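Lendolside Gripper Group, fault review
Minutes, May, 2:00 p.m.

Present: Jihad Bitar (chair), Mélanie Cormier, Zdzisław Malinowski, Jairo Yupanqui (minutes)
Apologies: Clifford Wong

1. Jaw position fault, unit 4
Cormier reported that the logged jaw opening froze during pick-up trials on snack packets. 28 trials were run and 26 logged correctly. In the other two the value held steady while the jaws were still closing. Malinowski suspects the encoder connector. The log shows no error code, so the operator had no warning.

2. Safety
Yupanqui reported a pinched finger at the rod behind the jaws. First aid only. Bitar asked that hands stay off the jaw arms while the trigger is live. Agreed.

3. Actions
Malinowski to reseat the connector and cycle the jaws 4000 times.
Cormier to flag both bad trials and hold them out of the Poltero delivery.
Wong to add a frozen-value alarm.
Unit 4 stays out of use until the cycle test is signed off.

Closed 2:40 p.m. 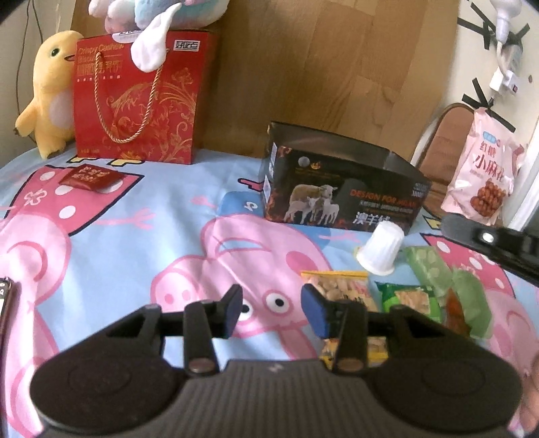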